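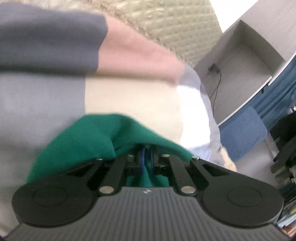
Home & Making

I've had a soft spot for dark green cloth ever since school, when we had to wear it and I was the only one who didn't mind. So when my sister asked what I wanted for the spare room this October, I said green, please, lots of it, and something I can bury my face in.

You'd think that would be easy! I spent a whole afternoon in Grukska, up and down the stairs (two floors of fabric, bliss), stroking everything like a toddler in a pet shop. The felt was lovely but stiff, the sort of thing you'd want for a tray liner or a bag. The fleece was the one I kept going back to. It has that slight fuzz on top that drinks up the light, so the creases go almost black and the rest stays mossy, and you can drop it in a heap on a chair and it looks as if you meant it.

Ásdís Hafstein has been behind the cutting table there for years and she talked me out of the cheap roll. "Scrunch it," she told me, "and see if you still like it." I scrunched. The cheap one sprang straight back up like a sponge, and the dearer one, by Juhl, slumped into a soft lump in my hand and stayed there. I bought 480 centimetres of it, far more than I'd planned, and carried it home on the bus on my lap with the heating on, which was a mistake.

Now, folding. I'm no good at it. My mother could turn a blanket into a brick, and I've watched all the clever videos, and mine still come out looking like a sleeping cat. These days I just roll the throws and push them into the big Gimero basket by the door. The offcuts live in the drawer underneath the window and get used for everything: dusting the piano, wrapping the good glasses, going under the feet of the wobbly lamp.

A few things I've picked up along the way. Wash dark fleece inside out, on cool, and keep it well away from towels or you'll be picking off white fluff until Easter. Skip the softener. Don't iron it, ever (I did, once, and the shiny triangle is still there to remind me). Cut edges won't fray, so if you can't sew you can leave them raw and get on with your evening.

There's enough left over for cushions, and I'm wondering about a draught stopper for the hall.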